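分类：操作手册 > 冲突报道核实台 > 第四章

第四章 伤亡消息的接收、核实与发布

4.1 适用范围

本章适用于Mirden编辑系统的全体值班编辑、核实员及外派记者，规定空袭、炮击及其他武装冲突事件中伤亡消息的处理流程。自然灾害与交通事故消息按第五章办理。

4.2 值班前的准备

1. 登录Mirden系统，确认账号角色显示为“核实员”或“值班编辑”。角色有误时不得接班，应联系系统管理员细川（Sota Hosoda）。
2. 打开“冲突事件”工作区，阅读上一班的交接记录，并在记录末尾签名。
3. 将地名对照表更新至最新版本。同一城镇存在多种译名时，以对照表首列为准。
4. 校准系统时间。所有稿件同时标注事发地时间与编辑部时间。

注：周一的交接记录包含周末两天的内容，应预留较长的阅读时间。

4.3 录入首条消息

1. 点击“新建事件”，填写事发省份、城镇及消息首次出现的时间。
2. 在“来源类别”中选择一项：官方声明、监测组织、医疗机构、本社记者、其他媒体、社交平台。
3. 伤亡人数按来源原文录入，不得自行相加或折算。原文使用“至少”“约”等限定词的，必须一并保留。
4. 死者与伤者分栏填写。来源未区分平民与武装人员的，“身份”一栏填“未说明”。
5. 保存后系统生成事件编号。后续消息一律归入该编号，不另建事件。

注意：各来源数字不一致时，应逐条并列保存。严禁以较新的数字覆盖较早的数字。

4.4 核实步骤

1. 向至少两个互不隶属的来源求证。互相转引的报道视为同一来源。
2. 与外派记者通话，记录通话时间及对方所在城镇。涉及记者安全的具体位置不得写入系统。
3. 对来源提供的影像，核对地形、建筑与天气，并检索是否曾在较早的事件中出现。
4. 核实时限为20分钟。超过时限仍未取得第二来源的，将事件标记为“单一来源”，并报值班主编决定。

夜间时段（22时以后）由一名核实员单独值守的，应在标记状态前与Didia分社电话复核一次。分社无人接听时，转拨备用线路，并在事件备注中注明拨打时间。

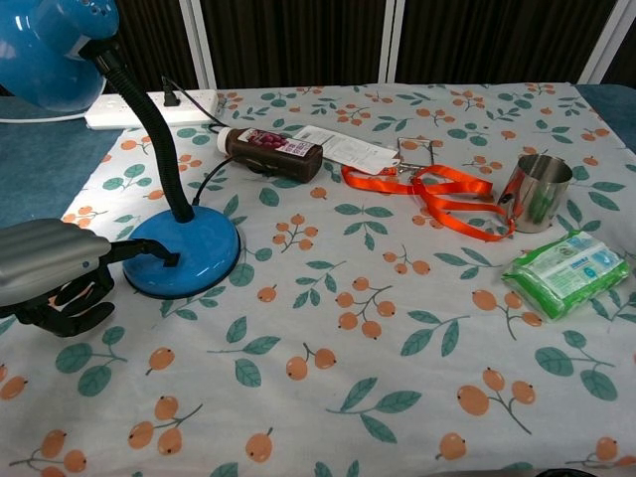
4.5 撰写与发布

1. 快讯正文不超过400字。首句写明地点、事件性质及消息来源。
2. 袭击责任方仅在有明确来源指认时写入，并注明由何方指认。被指认方已作回应的，应在同一段内写明；未作回应的，注明“截至发稿时尚未回应”。
3. 涉及未成年人伤亡的，不得公布姓名及可辨认身份的信息。
4. 提交值班主编审签。稿件状态变为“可发布”后，方可推送至各终端。

警告：“推送”操作不可撤回。如在推送后发现错误，应立即按4.6处理，不得直接删除稿件。

4.6 更正与更新

1. 伤亡数字变动时，点击“更新”，在稿首注明更新时间及新数字的来源。
2. 原稿有事实错误的，点击“更正”，填写错误内容、正确内容及责任环节。
3. 已向合作媒体Rorkberg供稿的，须另行发送更正通知，并取得书面回执。
4. 更正记录由川口（Emiko Kawaguchi）逐月归档。

4.7 交接班

1. 交班前将所有未完成事件的状态改为“待续”，写明尚待答复的来源及预计答复时间。
2. 早班与晚班于17时交接，交接双方须同时在线。接班人签名前，交班人不得退出系统。
3. 正在核实中的事件原则上由原核实员完成；确需移交的，须口头说明并留存书面记录。

对本章条款有疑问的，请联系核实台负责人Yaryna Chornovol。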